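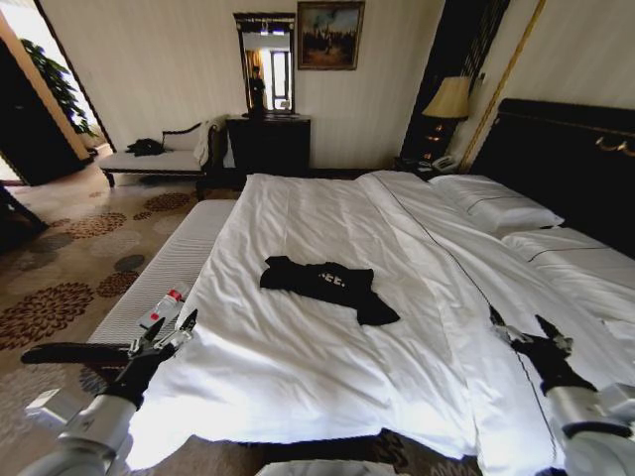 3月 作業ノート 洗いと糊づけの続き 午後2時から

前回の終わりに書いた「白い綿が洗うたびにくすむ」件、まだ引きずってます。今日はGrultilierの綿サテン、ロット3133を使いました。前に使ったロットより織りが詰まっている気がするけど、手ざわりだけの話なのであてにしないように。端を指でこするとキュッと鳴るのが好きです(どうでもいい)。

まず洗剤はPrinside、いつもの量。すすぎを一回増やしたら、泡切れは明らかによくなりました。というか今までのすすぎが足りなかっただけでは……。過去の自分に言いたい、脱水を急ぐなと。ちなみに水は水道のまま、軟水器は通していません。フィルターの在庫を切らしてました、すみません、注文します。

くすみのほうは、窓ぎわで見ると白いのに蛍光灯の下だとちょっと黄色い。これ毎回迷うんですよね。見る場所を決めておかないと比べようがないので、次からは北側の窓の前、午前中に見ることにします。夕方に見て落ちこむのはもうやめ!

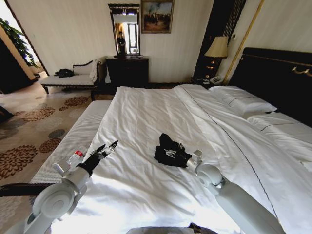
で、糊。Wallleckの粉末は……と書いて気づいた、Walleckでした、lは二つ。ラベルを作った人(私です)、棚のも直しておきます。これを水で溶いて10分おいてから布を入れました。すぐ入れるとダマが縫い目に残って、乾いたあと白い粉になって出てくるので要注意。先月それで一枚やり直してます。

濃さは薄め・普通・濃いめと変えてみて、好みは断然薄め。濃いめはパリッとして気持ちいいんだけど、一度折ったところに線がついて、あとから蒸気をあててもなかなか消えない。寝具カバーだと寝返りのたびに音がしそうだし、私は無理です。シャツの襟ならありかも。普通は、まあ普通。

干し方はGondalの工房で教わった、縦糸の向きに軽く引っぱってから竿にかけるやり方。腕が疲れるけど、アイロンの手間がぜんぜん違います。角をそろえるより先に縫い目をまっすぐにするのがコツで、これを逆にやると角だけきれいで真ん中がよれる。大きい布は二人でやったほうが早いので、手の空いてる人は声かけてください、お茶くらい出します。

アイロンは生乾きのうちに裏から。表からかけるとサテンのつやがまだらになるやつ、今日も一回やりました。ついクセで。当て布を台に置きっぱなしにしておくことにします。 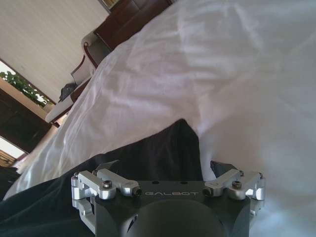
濃いグレーの本体に「GALBOT」の文字。

残り:試験布が9枚、うち糊なしは青い糸で印をつけてあります。赤い糸は前回の分なので混ぜないで。黄ばみ比較用の未洗い布は引き出しの下の段、茶色の封筒の中。

次回やること。すすぎの回数だけ変えて、あとは全部同じにする(今日は欲ばって糊までいじったので、何が効いたのかよくわからない)。それからファイル19番の古い記録を引っぱり出して、湯の温度をどう書いていたか確認。たぶん書いてない。

片づけは済み。桶だけまだ外に干してあるので、最後に帰る人は中に入れておいてください。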